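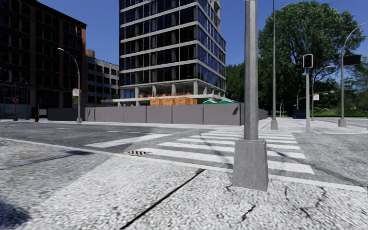 Simulator view at the test corner, crosswalk on the far side of the lamp post.

Sidewalk rover, curb detection before I cut any more aluminum

berkgate_bench
Posted August 4, 2022
Four-wheel delivery rover, being built in my half of a shared workshop. Chassis is done, the drive boards are on, and the mast is waiting on the perception code. I am running that in the simulator first. The planner is supposed to reach the curb beside the post, stop, and wait for the pedestrian signal across the road. It stops short by 200 mm on nearly every run. Log attached, 2,261 lines, sorry. Planner is Reneo with default costs.

staniforth
Reneo inflates every obstacle by the footprint radius plus a margin. The post has a wide tapered base and it is right next to where you want to stop. Your goal is inside the inflated zone. Drop the margin to 100 mm and run it again.

oddtorque
I don't think it's the post. There is a dark seam running diagonally over the paving toward the curb, and some hairline cracks lower right. If your curb detector works on image gradients it will fire on those. What is it using?

berkgate_bench
Gradients for the first pass, then depth to confirm. Depth should throw out a flat seam.

oddtorque
Should, yes. Simulated depth has no noise unless you add it. Plot the rejected candidates before you touch the margin.

staniforth
Disagree on the order. The margin is one line in a config file – two minutes. Plotting is an evening.

pallet_jack
Neither of you has asked about the mast height. At what height is the camera in the sim, and does it match the real bracket? We lost most of May to that on the Bornora build.

berkgate_bench
Sim camera is at the height in the drawing. The bracket as cut is lower, around 100 mm. I had not carried that back.

pallet_jack
Fix that first. Your ground plane is wrong on the real rover whatever the planner does.

berkgate_bench
Camera height corrected, margin at 100 mm. Now stops 40 mm short. Seam still shows up in the first pass, depth drops it.

oddtorque
You changed two things at once.

berkgate_bench
I did. Will rerun with the margin back at default tonight and post both logs.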